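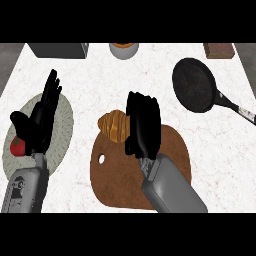
Rendered kitchen counter with a tomato, a croissant and a pair of black robot hands.

Dustcombe Trailer Inspection Records

README for the data package
Last updated 27th June

Summary

This package holds inspection and repair records for the utility, dump and equipment trailers rented out of the Dustcombe yard. There are 53 trailers in the fleet list. Each one has an entry for every return inspection and every shop visit since it joined the fleet. The records were typed up from paper cards by Wenceslao Zamudio and checked against the shop invoices by Jaqueline Gallegos.

The Huerta yard keeps its own records in a different layout. They are not part of this package.

Files

trailers.csv
One row per trailer. Holds the unit number, type, deck length, number of axles, rated gross weight, coupler type and the date it entered service.

inspections.csv
One row per return inspection. Linked to trailers.csv by unit number.

repairs.csv
One row per job, so a shop visit where the crew changed a tire and rewired a tail light has two rows. Both rows carry the same visit number.

codes.txt
The list of fault codes used in the other files, with a plain description of each.

Main columns in inspections.csv

unit: The number painted on the tongue. Stored as text. Some units start with a zero and spreadsheets like to drop it.

tire_min: Lowest tread depth found on any tire, in 32nds of an inch. The spare is not counted.

brake_ok: Y, N or blank. Blank means the trailer has no brakes or the box on the card was left empty. Check the axle and weight columns in trailers.csv to tell which.

lights_ok: Y or N. Covers running, brake and turn lights tested with the yard's plug tester.

deck: A grade from 1 to 5, where 5 is new boards and 1 is out of service. Dump trailers are graded on the floor of the box.

bearing_temp: Only filled in for trailers that came back from a long haul. Degrees Fahrenheit at the hub, highest reading of the set.

notes: Free text, copied as written. Spelling was left alone.

How the records were made

The return inspection follows a card with 8 boxes. The person on the yard fills it in while the customer is still there, and the card goes in the office tray. Cards were typed up in batches. Where handwriting could not be read, the field holds a question mark.

In September the yard switched from Stukdale cards to Onda cards. The Onda card added the bearing temperature box and split the old "running gear" box into tires and brakes. For older inspections, a pass under running gear was entered as Y for brakes. A fail was entered as N only when the note said it was the brakes.

Known problems

Deck grades are a judgment call. Two people can look at the same boards and be a full grade apart, so don't read much into a change of one.

Five trailers were renumbered after a repaint. Their old numbers are in the former_unit column and all of their rows use the new number.

Six inspections have a return date earlier than the rental date. We could not find the original cards and left the dates as they were.

Tire costs in repairs.csv include mounting and balancing on some invoices and leave them out on others. The column parts_only says which – where it is blank, we don't know.

Uses

We use the files to plan tire orders and to decide which trailers to sell before the next season. They should also suit anyone who wants to compare wear between tandem and single axle units. They are a poor guide to how long a trailer lasts in private hands. Rental trailers get hooked up by a lot of different people and spend more time loaded near their limit.

Customer names, license plates and VINs were removed. If you find one in the notes column, tell Jaqueline and she will take it out of the next copy.

Changes and corrections

Send corrections to Wenceslao at the Dustcombe office with the unit number and the visit number or return date. Fixed rows get a 1 in the corrected column and the old value is kept in corrections.csv, which will be added once there is something to put in it.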